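Mandeo Technical High School
Department of Engineering and Automation
Student Project Inspection Checklist: Simulated Work Cell, Sorting Task

Project: Table-top sorting with a single arm
Course: Introduction to Automation, second section
Student lead: Lucía Cuesta
Inspecting instructor: Kanako Sekiguchi
Date of inspection: 2021-10-24
Entry: Abbasi Student Automation Challenge, virtual division

Purpose of this form
The checklist is completed before a student team may submit a simulated cell for outside review. The same form is used for simulated and physical cells. A team is expected to meet the same standard in both, and an item may be marked "Not applicable" only with a comment. Items marked "Correct before submission" must be closed by the student lead and initialed by the instructor.

Ratings: Satisfactory / Correct before submission / Not applicable

Section A. Cell layout

A1. Arm base is placed on a fixed mount and does not overlap the work area.
Rating: Satisfactory
Comment: The base is at the right end of the table. The team first proposed a central mount and changed it after the February design review. The reason for the change is recorded in the project notebook.

A2. Table is modeled as a solid body, including the legs and front edge.
Rating: Satisfactory
Comment: Contact was tested on the top surface and on the front edge. The legs were tested separately at the instructor's request.

A3. Work objects and containers are within reach without full extension of the arm.
Rating: Satisfactory
Comment: The round container and the blue bin can both be reached with the elbow bent. The team should state the reach margin in the report. It is now given only in the settings file.

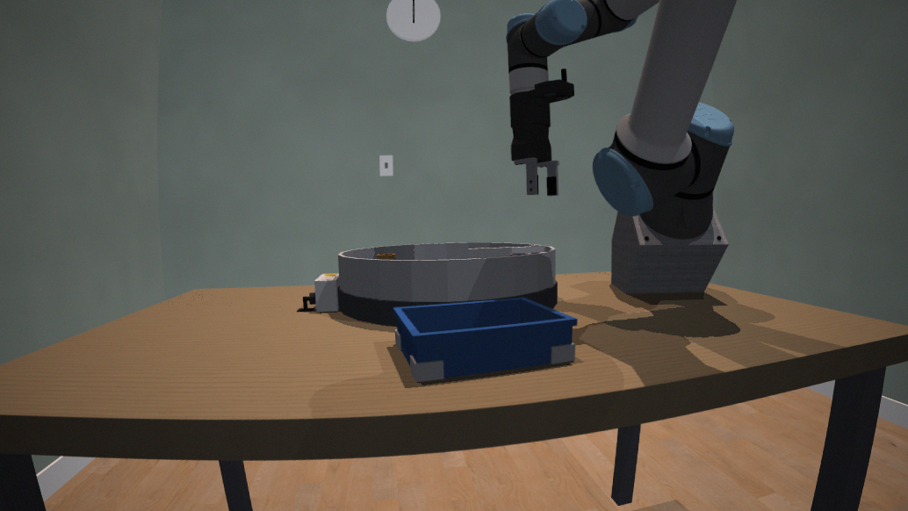

A4. Containers are stable and cannot slide during a normal cycle.
Rating: Correct before submission
Comment: The blue bin moved when the gripper touched its rim during a test at full speed. Ms. Cuesta reports that the friction value had been left at the default. The value is to be set, and the test repeated 5 times with no visible movement of the bin.

A5. Positions of all containers are recorded in a drawing.
Rating: Correct before submission
Comment: A drawing exists but shows the earlier layout. Replace it.

Section B. Motion and limits

B1. Joint limits are entered and match the arm data sheet.
Rating: Satisfactory
Comment: Checked joint by joint against the printed sheet in the class binder.

B2. Speed is reduced when the gripper is near a container.
Rating: Satisfactory
Comment: The reduced speed zone begins above the rim. The team is commended for drawing the zone in the notebook before writing the program.

B3. The arm has a defined waiting position clear of all objects.
Rating: Satisfactory
Comment: The path to the waiting position was run from several starting points. No contact was reported in the log.

B4. The program stops on unexpected contact.
Rating: Correct before submission
Comment: The stop works for contact with the table. It does not work for contact with the wall of the round container, which was left out of the contact list. This is the most serious finding of the inspection. The cell may not be submitted until the item is closed, even if all other items are complete.

B5. The stop command is available to the operator at all times.
Rating: Satisfactory
Comment: The command is assigned to a single key and was tested during a pick, during a transfer and at rest. The student operating the cell was able to explain what the arm does after the stop and how the cycle is restarted.

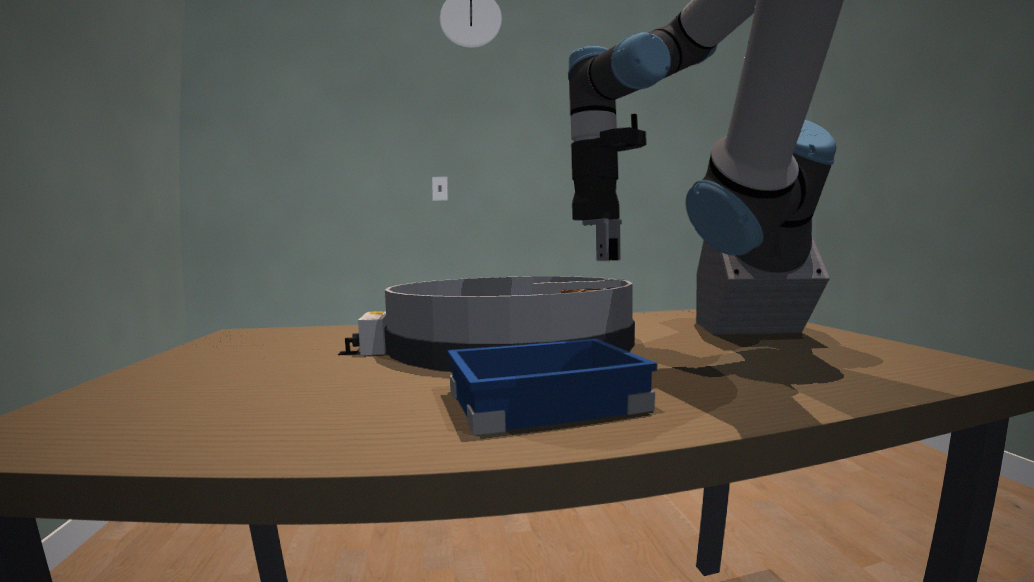

B6. Cable and hose clearance has been considered.
Rating: Not applicable
Comment: Cables are not included in the model. The team has written a short paragraph on how cables would be routed on a physical arm, and this is accepted for the present course.

Section C. Gripper and work objects

C1. Gripper opening is suitable for the largest object in the task.
Rating: Satisfactory
Comment: The opening was checked against the object list.

C2. Gripping force is limited.
Rating: Satisfactory
Comment: The limit is set in the Nilteck control panel and is locked during a run. The password is held by the instructor.

C3. The approach to an object avoids the container wall.
Rating: Correct before submission
Comment: The straight downward approach is acceptable near the center of the round container. Close to the wall, one finger passes too near the rim. Ms. Cuesta proposes to turn the wrist for these positions. The instructor agrees with the proposal but asks that the change be tested at low speed first.

C4. A dropped object is detected and reported.
Rating: Satisfactory
Comment: In the test the program reported the drop and returned the arm to the waiting position. The message shown to the operator is hard to understand and should be rewritten in everyday words.

C5. Objects begin each run in positions that are recorded.
Rating: Satisfactory
Comment: The team stores a starting file for each run. File names should follow the class rule, with the run number first.
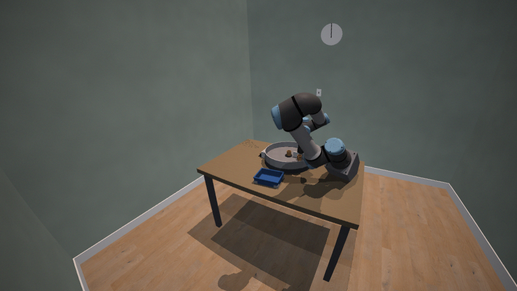

Section D. Views and records

D1. Camera views allow the reviewer to follow the gripper and the containers.
Rating: Satisfactory
Comment: More than one view is provided. Where the upper arm hides part of the work area, the reviewer should be directed to another view by a note in the run sheet.

D2. Run logs are complete and readable.
Rating: Correct before submission
Comment: The team has logged over 21 runs. Run 7 has no end time, and run 8 appears twice under different names. The team may not delete either entry. A correction is to be added below the original line, with initials.

D3. All outside software and models are credited.
Rating: Correct before submission
Comment: The Pekeck physics add-on is credited. The source of the room model is missing.

D4. A backup of the project is kept on the department drive.
Rating: Satisfactory

Section E. Team conduct

E1. Roles are assigned and understood.
Rating: Satisfactory
Comment: Each member was asked to name the person who may start a run. All gave the same answer.

E2. Changes to the program are reviewed by a second student.
Rating: Satisfactory
Comment: The practice is followed for motion code. It should be extended to settings files, as the finding under A4 would probably have been noticed in such a review.

Result of inspection
Submission withheld pending closure of A4, A5, B4, C3, D2 and D3. Item B4 will be tested again in the presence of the instructor. The remaining items may be closed on written evidence.

Student lead response (L. Cuesta)
The findings have been read by the team. The contact list has been opened for correction and B4 will be handled first. We request that C3 be tested in the same session, as the wrist change affects the path near the container wall.

Instructor response (K. Sekiguchi)
Request granted. Bring the revised drawing to the session.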